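Folding Towels Badly, Then Less Badly: Final Project Report

Course project, robotics lab sequence, Wirnmont campus
Submitted in June

1. What we set out to do

Our proposal said we would teach a two-armed robot to fold laundry. Our advisor crossed out "laundry" and wrote "a towel." By the middle of the term we had crossed out "fold" and written "fold in half, from a partly crumpled start," and that is the task this report covers.

The question we ended up with is narrow. If you train a policy by copying human demonstrations, does it matter whether the demonstrations include mistakes and recoveries? Our first batch was clean. Every fold in it was the kind of fold you'd show your mother. The policy trained on it did fine until the cloth slipped, at which point it went through the rest of the motion with great dignity and nothing in its fingers.

So we collected a second batch in which the operator fumbled on purpose, noticed, and fixed it. We called the first set Fontana and the second set Grisalon, after two cheeses from the dining hall menu, and by the time we regretted this the names were in every file path.

2. Background, short version

Cloth is annoying because it has no fixed shape. A mug is the same mug wherever you put it down. A towel has a new outline every time, and the corners you want are often underneath something. Older work tended to find the corners first, plan second, and move third. The oldest thing we cite is a 1979 textbook chapter on grasp planning, which assumes the object is rigid and which we envied throughout.

Imitation learning skips the explicit corner finding. The network takes camera images and joint positions and puts out the next short stretch of joint targets for both arms. Nobody on our team could claim to know what it's looking at, and the heat maps we made to find out mostly highlighted the table.

3. Collecting the data

We recorded 904 demonstrations in total. After throwing out the ones with dropped frames, wrong labels, or an operator answering the phone, 500 Fontana episodes and 200 Grisalon episodes were left. The rest are in a folder called "maybe," where they will stay.

An episode starts with the towel dropped on the table and pushed toward the middle. We had a rule that the start had to be "partly crumpled," and we did not define this until week five, which is a flaw. The early starts are tidier than the later ones. We re-sorted the episodes by starting area (how much table the cloth covers from above) so that both sets had a similar spread, but the sorting was done after the fact and a strict reader may frown at it.

Teleoperation was done in pairs, one person driving and one saying "left, left, no, your other left." We switched drivers every half hour. Fatigue shows up in the data as a slow drift of the grasp point away from the edge, and we can tell which recordings were made before lunch.

4. Training

Same network and same hyperparameters for all runs. We trained three policies:

Policy A: Fontana only.
Policy B: Grisalon only.
Policy C: both sets together, with Grisalon sampled more often so it wasn't drowned out.

Training ran overnight on the lab machine under Skostell, the job scheduler our department wrote and our department maintains, in that order of enthusiasm. Two runs were killed at 3 a.m. for going over a memory limit we had set ourselves.

5. Results

Policy A folded well when the first grasp was good. When it wasn't, A almost never tried again. Policy B tried again constantly, including when it already had the cloth, and would sometimes let go of a perfectly good edge in order to recover it. We suspect it had learned that letting go is part of folding. Policy C was the best of the three on crumpled starts and slightly worse than A on neat ones.

We are not reporting a success percentage to one decimal place. Our judging criteria changed once during evaluation (we started accepting folds with a visible offset between layers), and we only rescored the later trials.

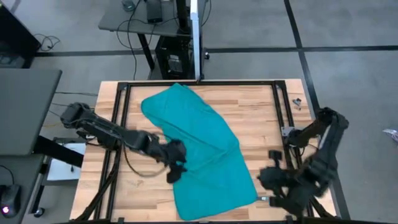
Grasping near an edge was the hardest part for every policy, and most of our failures come from it. The arms approach from opposite sides, so each has a region it reaches comfortably and a middle zone that both reach awkwardly. A towel lying on the diagonal makes this worse. With the left fingers down at the cloth and the right gripper low beside the long folded edge, a few millimeters of error on the right decides between taking all the layers and taking only the top one. From overhead, those two outcomes look nearly identical until the lift. Policy C had a habit of hovering beside the edge before closing, which we first logged as a bug and later saw in the Grisalon demonstrations, where the operators had hovered too.

6. What went wrong that wasn't the policy

Gripper calibration drifted over the term. We found this out late and reran what we could.

We used one towel. It is teal-green, and we have no evidence that any policy would recognize a different color as something to fold. A short test with a gray dishcloth was discouraging and is left out of the results because we only did it when we were tired.

7. If someone picks this up

Define the starting states before recording anything. Fix the scoring sheet and laminate it. Collect recoveries from the first week and mix them in, since our best policy needed both kinds of data. Buy a second towel. The training configs are in the course repository under fontana_grisalon_mix_final2, and the one called final does not run.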